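De: Suleiman Odukoya
Para: lista compras-automação
Assunto: Re: orçamento robôs de andar, portas (outra vez)
Data: 23/01/2019

Pessoal, respondo à pressa que tenho reunião a seguir. Deixo a mensagem da Birsen citada e comento no fim.

Birsen Sönmez escreveu:
> Olá a todos,
> Recebi a proposta revista da Kostard. O preço base mantém-se mas
> o braço passou para opcional, e a garantia do braço é à parte.
> A Drultetti inclui o braço mas não inclui a integração com as
> fechaduras. Ou seja, não dá para comparar as duas linhas
> directamente, alguém tem de refazer a folha.
> O Ataberk insiste que sem braço não vale a pena: o robô chega à
> porta e fica lá parado. Eu acho que para entregas basta tocar à
> campainha ou ligar para o quarto.
> Pergunta: orçamentamos com braço ou sem braço? E quantas unidades
> no piloto? Preciso disto antes de fechar a rubrica.
> Birsen

Ok. Por pontos, mais ou menos.

Braço: orçamentar COM, mas em linha separada. Se a direcção cortar, corta só essa linha e o resto fica de pé. Da outra vez veio tudo num bloco e perdemos o bloco inteiro.

Unidades: 2 no piloto, 4 na fase seguinte se correr bem. Não mais. O Tatsuya queria já as 4 mas não temos onde as carregar, e a obra eléctrica não está em rubrica nenhuma (alguém confirme pf).

Horas de integração: a Kostard fala em umas 300 horas. Acho muito. A Birutė pediu o detalhe, ainda não veio. Sem detalhe não assino nada.

Portas. É aqui que o orçamento rebenta, a meu ver. As propostas falam em "abertura de porta" como se fosse uma coisa só. Manípulo, aresta, trinco, letreiro pendurado, tudo isso são tarefas diferentes e têm de estar escritas no caderno de encargos, uma a uma. Ponho as mãos a fazer o trabalho, que é o que o fornecedor tem de ler antes de dar preço:

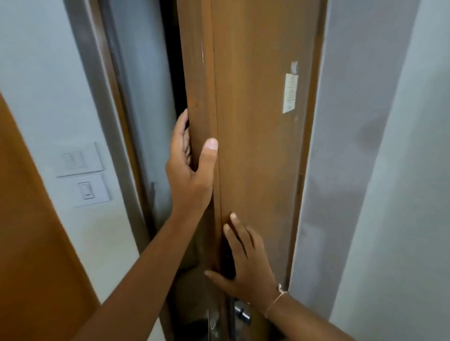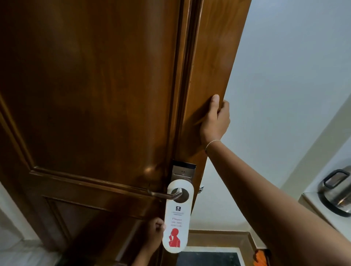 Já me perguntaram isto, fica escrito: podemos comprar só a base móvel agora e o braço no ano que vem?

Só se o fornecedor garantir por escrito que a base aceita o braço depois, com preço fixado hoje. A Drultetti diz que sim ao telefone, por escrito ainda nada. A Kostard diz que a base "leve" não aguenta o peso e que era preciso trocar tudo, portanto com eles a poupança é falsa.

Voltando às propostas. Coisas que faltam nas duas:
- formação do pessoal dos andares (quantas sessões, quem paga as horas)
- peças de desgaste da garra, preço unitário
- prazo de resposta em avaria. "Melhor esforço" não serve
- o que acontece aos dados das câmaras, o jurídico vai perguntar de certeza

A Dönmez também mandou qualquer coisa mas é só aluguer mensal. Ataberk, consegues pôr isso na mesma folha? 19 meses de aluguer contra compra, mesma base de cálculo, manutenção incluida nos dois lados. Se o aluguer ficar perto eu prefiro aluguer no piloto, devolve-se e pronto.

Nome de projecto para a rubrica: Predum, como no ano passado. Não inventem outro que a contabilidade depois não encontra e andamos semanas a trocar emails.

Calendário: propostas finais fechadas, visita de demonstração com os dois fornecedores nas nossas portas (não no showroom deles, por favor), decisão, e encomenda de maneira a ter as máquinas em maio. Se escorregar para depois apanhamos a época alta e ninguem nos deixa tocar num andar.

Birsen, refaz a folha com três colunas: base, braço, integração. Tudo o que não couber vai para "outros" e discutimos. Não metas contigência escondida nas linhas, põe uma linha própria, eles vêem sempre.

Tatsuya, falta a tua parte das tomadas e do wifi no corredor de serviço. Pode ser um rascunho, uma página chega.

Tenho de ir. Respondam para a lista e não só para mim, sff.

Suleiman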